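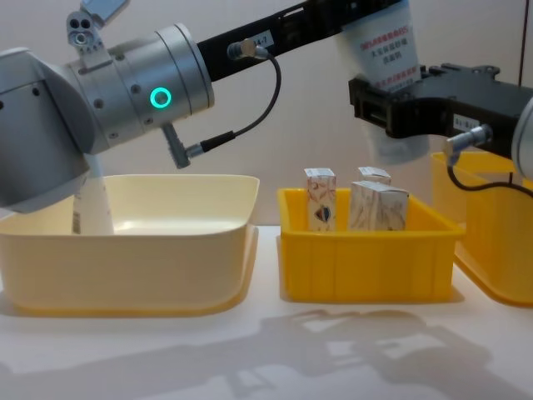
Gustside DJ Headphones

The Gustside is our one and only pair of DJ headphones, and we have been fussing over it at Stalley for longer than we'd like to admit. It's a closed-back pair with a swiveling left cup, made for people who play records or files in rooms where the monitors are never quite loud enough (or much too loud, depending on who had the booth before you). What we wanted most was a cable that behaves. If you look at the thin black cable in the photo, with a silver connector at each end and an easy curve hanging in between, you'll have the idea: enough slack that the connector isn't being tugged every time something moves. DJs turn around a lot. They reach for the next record, they lean over to hear what somebody is shouting, they wander off to find their drink, and the poor headphone jack has to put up with all of it.

So the Gustside has a cable that unplugs at the cup, with a small collar that you turn until it clicks. It won't pop out in the middle of a mix, and when it does finally wear out (they all do, sooner or later) you can swap it yourself without tools and without sending anything back to us. We put a coiled cable and a straight one in the box, so you can find out which you like. Most of us here like the coiled one for playing out and the straight one for home, but Wálter Arango, who does our tuning, won't have a coiled cable anywhere near him and will tell you so at length if you write in and ask.

How they sound

Wálter tuned these for the booth first. There's a firm, clear kick drum, so you can line up a beat with one ear while the room is going full blast in the other, and the hi-hats are crisp without that papery edge that makes your ears tired by the second hour. The middle is a little forward, which helps when you're trying to catch where a vocal starts on a track you only half know. We did not pile on extra bass. A lot of people expect it in DJ headphones and we had a version in February that had plenty of it – it was great fun for a few songs, and then you'd take them off and discover that your low end had been muddy all along.

They're perfectly nice for listening on the couch, too. You might find them a bit plain next to a pair made for movies or for the train, but give them an evening with some old house records and I think you'll come around.

One-ear listening

The left cup turns all the way back, and the right one turns enough to sit flat on a table or around your neck. If you are a shoulder-and-ear sort of DJ, you can fold the band and tuck one cup under your jaw, and the padding on the band is soft on the outside as well as the inside so it won't dig in. Should you cue with the right ear, just wear them the other way around and plug the cable into the right cup. Both cups have a socket. Faustine Baudry cues with her right ear and had been complaining about left-side cables for years, so that one is entirely her doing, and we've had more thank-you notes about it than about anything else we make!

A mono switch sits inside the left cup, under the pad. Slide it over and both channels go to both ears, which is a real help with old stereo pressings where the drums live on one side.

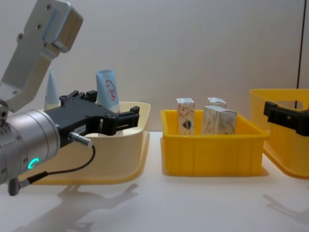 Pads and headband

The pads come off with a gentle twist and go back on the same way. They're covered in a soft synthetic leather that you can wipe with a damp cloth after a sweaty night. Please don't use rubbing alcohol on them, it dries out the covering and they'll crack. If you wear glasses, you may prefer the velour pads, which are sold separately and let a bit more outside noise through. That's no trouble at home, though in a loud club you'll notice it.

The band has click stops on each side so you can set it once and leave it there. It will feel snug out of the box. To loosen it, stretch it over a stack of records overnight, and check it in the morning before you decide to do it again. Vasiliki Tsolakis got impatient and left hers on the stack for a whole week, and now they fall off when she nods.

What comes in the box

Gustside headphones
Coiled cable, 94 inches when stretched
Straight cable
Screw-on adapter for the large headphone jack
Soft drawstring bag
A card with the part names on it, for when you need to order one

Details

Style: closed back, over the ear
Cable sockets: left and right, locking
Switch: mono/stereo
Colors: black, cream, rust, pine green, and a blue we call Hoshino (5 in all)
Warranty: 3 years on everything except pads
Price: $161

Hoshino blue was picked by Misaki Ebihara and it's a dusty, late-evening kind of blue that looks much better in person than on most screens. It tends to sell out before the others do. If it's gone when you visit, put your email in the box at checkout and we'll write to you once when it's back, and we won't send you anything else.

Spare parts

Every part you can take off, you can buy. Cables, pads, sliders, the band cushion and the little rubber stops are all on the parts page, and they'll fit any Gustside ever made, including the very first batch with the square logo. If you have one of those, the collar on the cable turns the opposite way. It still locks.

Repairs go to Sadao Ikeda at our Geltbridge workshop. Write to him before you mail anything, with a few words about what's gone wrong and a picture if you can manage one. Quite often it's only the cable, and he'll suggest trying the other one out of the box first. When it does need the bench, please send the headphones without the bag, as bags have a way of getting separated from their owners and Sadao has a drawer full of them.

Shipping and returns

Orders leave Geltbridge on working days. You're welcome to play with them out in the world and still send them back if they don't suit you, so long as they're clean and all the pieces are in the box. We'd much rather you tried them in a real booth with real noise, where you'll know quickly whether they're for you. Return postage is on us if something is faulty, and on you if you've simply changed your mind.

Prices and colors on this page were last checked Oct 10, 2026. Velour pads are out of stock in cream at the moment, and more are being sewn.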